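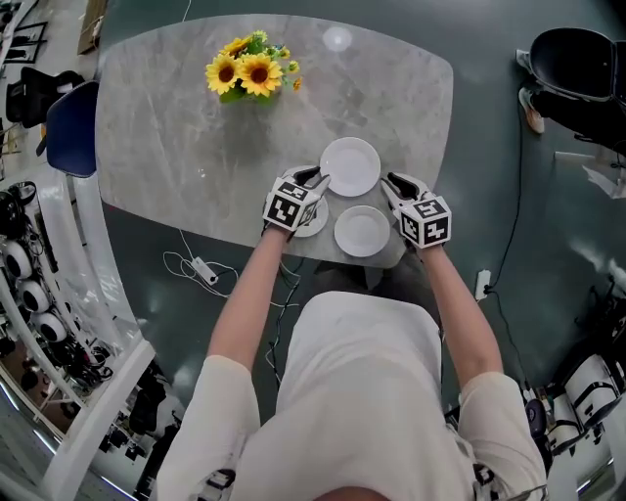
Sunflowers on the marble-look table, plates out.

So I've been thinking a lot about dinner parties lately, or more exactly about why I stopped having them and what it took to start again.

For years I had this idea that having people over meant an Event. I'd pick a menu two weeks out, buy a cheese I couldn't pronounce, clean the inside of the oven (why? who looks in there?) and be so worn out by the time the doorbell rang that I'd spend the evening counting down to the dishes. Then we moved to Stostumwood, the kitchen was tiny, and I had a great excuse to quit. I used it for a long time!

What changed was soup. My neighbor Rocío Painemal knocked one night in April to borrow a ladle, and when I asked what she was making she said "too much" and told me to bring a bowl. I went over in slippers. There were four of us squeezed in at her counter, the bread was yesterday's, somebody's kid was doing math homework next to the salt, and I had the best night I'd had in months. Nothing matched and one person was sitting on a step stool. I walked home (eleven steps, door to door) thinking, oh, I could do that.

So now I do that. I call it Soup Night, which my husband says is a terrible name, but he hasn't come up with a better one. The rules are pretty loose. I make one pot of something. People bring bread or fruit or nothing. It starts at six and it's over by nine, and I say so in the message, because I am a person who wants to be in bed with a book by ten and I'm done pretending otherwise.

The pot itself took some trial and error. My first try was a split pea thing that set up like cement. Li-hua Yeh ate two bowls of it, with a fork, and I will love her forever for that. The second was a tomato soup that was fine but a bit thin, and everyone went through the bread so fast I had to go dig crackers out of the pantry. These days I rotate between a chicken and rice, a white bean with a lot of garlic, and a squash one with ginger that I got from Teresa Patrício, who got it from her aunt and left out an ingredient on purpose. I'm sure of it. Mine never tastes like hers and she just smiles when I bring it up.

I have spent a little money along the way. The big pot cost me $57 and I'd buy it again tomorrow. I also spent $87 on a set of serving bowls from Trallora that I have used exactly once, when I was still trying to be fancy about it, and they're now holding onions and batteries. If you're thinking of starting something like this, get the pot and skip the bowls. Oh, and a second ladle – you'd be amazed how many people want to serve themselves at the same moment.

The other thing I've learned is to stop worrying about who goes with whom. I used to plan guest lists like seating charts at a wedding. Then I invited Yao-tsung Wu, who's quiet and restores old radios, on the same night as Deividas Pärn, who is not quiet about anything, and I fretted about it all day. They talked for two hours about shortwave. I didn't understand a word of it. They've gone to a swap meet together since and came back with a box of knobs that they both seemed thrilled about.

Flops happen too, of course. Last month only one person could come, and I almost called it off, and then we just ate in front of a movie with our feet up. There was also a night when I forgot to turn the burner on and we had a very late supper. (Eggs. It was eggs.)

I still get that little flutter of panic at about a quarter to six, when the hallway is full of shoes and I notice the bathroom towel is the bad one. I usually swap the towel and leave the shoes.

Next up is the white bean one again, by request, and I'm going to try making the bread myself, which may be a mistake. If anybody has a recipe for a loaf that doesn't need babysitting all afternoon, put it in the comments, please. And if you know what Teresa's aunt puts in her squash soup, I'd like to hear from you first.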